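Push rod or two-finger gripper for tabletop block tests?
Posted by Tincuța Crăciun

I'm trying out end effectors for pushing small plastic blocks around a wooden board, and I can't decide whether to stick with the plain black rod or go back to the Griken two-finger. The rod is so simple — I love it! — but it slides off the cylinders a lot.

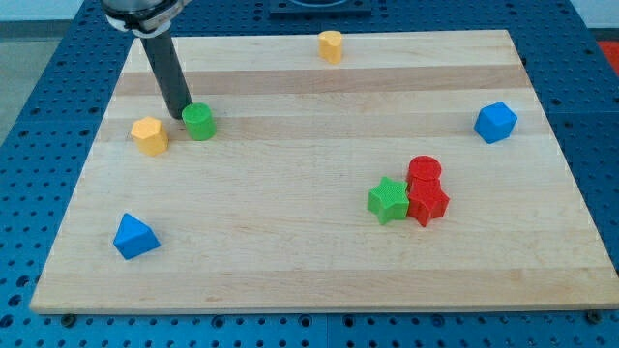

I ran 300 pushes last week and 93 of them went wrong, mostly on round stuff (the cube is fine). Would a rubber tip help, or is it my controller?

Jahangir Khan
Try a soft tip first, and slow down the last bit before contact. I swapped mine in 2 minutes and the slipping dropped a lot. Also aim for the center of the block — your planner may be going a little wide.

trukell_fan
just get the Nerska, worked for me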